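Who Packs the Fruit? Automation in the Helton packing room
Student project report, Work and Technology seminar
Leen Boutros and Joaquín Quezada
18 January 2022

1. Question
Wundska sells boxed fruit to offices. Its packing room at Helton started using robot arms last year, and the company told us that the arms "take the dull part out of the job." We wanted to know if the people in the room would say the same. We have doubts about how far our answer reaches, and we list them at the end.

2. What we did
We spent 2 shifts at Helton and talked to packers on their breaks. We also read the training sheet and the output log that the shift lead, Doina Leka, let us copy. The log covers 159 orders. Management offered us a slide deck too. We read it but did not use its savings estimate, as it gave no source.

3. What changed
Before the arms, a packer picked the fruit, checked it for bruises, filled the tray and closed the box. Now the picking goes to the arm and the checking stays with the person. On paper this sounds like a fair split. In practice the packer stands beside the cell and waits for it to ask for help, and the help is logged as a stop. Of the 159 orders, 20 had at least one stop. The deck calls these "operator events," a phrase that puts the trouble on the wrong side of the table.

Pay did not change. The training took one morning, and the sheet says little about what to do when a piece of fruit slips.

Mixed orders are where the packers told us they still feel needed. Apples go in one tray and citrus in another, and the sizes vary more than the software people seem to have planned for.
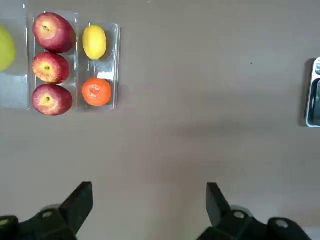 Tumelo Radebe told us that he used to go home with sore wrists and now goes home bored, and that he would still not go back. He asked us to write down both halves. Seraina Zwahlen agreed about the wrists – but she said she misses deciding for herself how fast to work.

4. Limits
We saw one room, and the packers knew why we were there. The log does not show how long each stop lasted, so we can't say if the arms save time. Wundska plans to add a second cell in February. We have asked for the next log and for the stop times, and so far only the log has been promised.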